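Laundry arm build - gallery page

Third page of pics from the shop. Pages one and two are the base and the wiring, go there first if you want the boring parts.

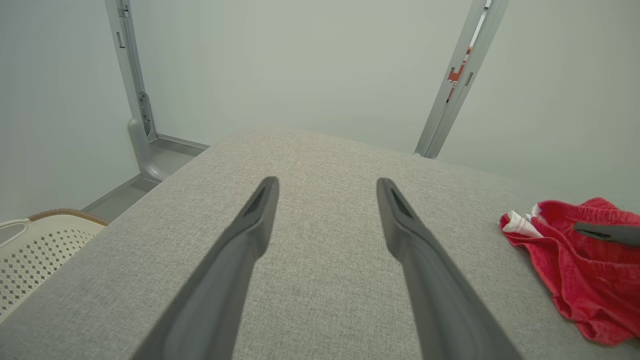 Short version for anybody new. Home build, two arms, one job: pick up clothes and put them in a basket. Maybe fold someday, don't ask me when. Most of it gets done at Nitcombe, the shared shop, and the rest in my spare room when the shop is full. Arms are a kit I got used from Rasmus Rebane, who had them in a closet and wanted the closet back. Fingers are my own, version four. Wrist cameras went on in April and I should have done that first. Everything before that was one overhead camera and a lot of guessing.

Updated July 22, 2021. Captions for the one photo are getting long so I'm just putting the notes under it, by part. Sorry for the typos, doing this between prints.

Fingers
Gray, matte, two per arm. Tapered tip with a beveled end and a narrow slot in it. Versions one and two had square ends and they just shoved cloth along the surface like a snow plow. Three had the taper but broke at the neck twice. Four is thicker at the neck, same tip. Still on the first set of fours, 27 hours of running on them so far. Edges rounded over with a sanding block, takes two minutes, do it, sharp edges snag knit.

Print settings for the people who wrote in: 40 percent infill, slow outer walls, laid on the side and not standing up. Standing up is how I broke the threes.

Wrist camera
Looks out past the fingers so you get both tips and whatever is under them. Fingers come in from the bottom of the picture. Mount is one bent bracket and two screws. Had to redo the cable run because it caught on the elbow every time the arm reached left. Now it goes along the inside with a loop of slack at the wrist. Ugly, works.

Exposure is locked. Leave auto on and the whole picture shifts when something bright comes into view, then the color code goes nuts. Ask me how long that took to find. (A whole evening. Kátia Magalhães found it, I was busy blaming the cable.)

The surface
Light gray fabric, fine weave, padded underneath. Tried a bare tabletop before this and it was bad - fingers hit something hard, motor stalls, arm faults out, you reset, do it again. Padded top gives a little so you can press down a few millimeters past where you think the cloth is. Thats most of what fixed the picking, more than any code I wrote.

Downside, gray on gray. Gray socks are invisible. I have a lot of gray socks.

Test clothes
Red thing on the right is the favorite at the moment. Knit, bright, has a white trim with thin red stripes so there is an edge the camera can find. Gets dropped in a heap before each run, no arranging. I used to lay things out nice and flat and got great numbers and then it fell over on real laundry. So, heaps.

Other stuff in the test pile: a towel, two t shirts, a pillowcase from Edileuza Dantas that is so thin it slides out of everything. The pillowcase is the boss fight.

Basket
Cream plastic, little diamond holes in the side, tan woven looking band on the rim. Sits low, past the edge of the platform. Handle cutout in it. The arm knows where the basket is only because I measured it and typed it in, so if somebody kicks it everything goes on the floor. Tape marks on the floor are on the to do list. A tag on the rim would be better. Later.

Frame
Silver-gray metal uprights with slots and holes up the face, low rail near the floor. All bolt together. Good part is you can move a thing up one slot and try again without drilling. Bad part is you can move a thing up one slot and forget to write it down, and then your calibration is junk and you spend the night on it. Write it down. I have a strip of paper for that now.

Two arms
Second arm mostly holds. Idea is arm one pinches the edge, arm two comes in from the side and pins the rest so the heap doesn't travel. They share the same space over the platform which was scary at first. Raíssa Bragança wrote the part that stops one if the other gets too near, and it stops them early, maybe too early, but I haven't broken a finger on a finger yet. Version five of that is in her hands, she wants it to slow down instead of freeze.

Numbers
100 picks last round on the red one, dropped from a heap each time. 27 misses. Most of the misses are it grabbing the middle of a fold and only getting air when it closes. A few are the tips landing either side of a ridge and sliding off. No faults in that round at all, first time ever.

Pillowcase numbers not posted. No.

Control box
Old Bezerra power supply, Vatmont driver boards, one per arm. Jeferson Arruda rewired the box after mine got too hot to touch. Fan on the lid now. There is an e-stop on the front and one on a long cord, get the one on the long cord, you will want it in your hand. The Plollevska connectors people keep asking about are fine but buy extra pins, you'll crush some.

Questions I got a lot
Can I have the finger files - yes, write me, they are not pretty.
What did it cost - more than a laundry basket and a person.
Does it fold - no.
Will it do sheets - also no, arms are too short.
Why not suction - tried it, knit leaks, sounds like a vacuum cleaner choking.

Next up
Rubber on the tips. Have a sheet of thin stuff to cut, want to see if it helps on the ridge misses before I change the shape again.
Darker cover for the platform, or a different color, for the socks.
Floor tape for the basket.
Better lighting on the left side, it gets dim there after dinner.
Fix the gallery so the thumbnails go in order.

Page four when the rubber tips are on. If you are at Nitcombe and want to see it run come by the back bench in the evening, bring a shirt. Not a gray one.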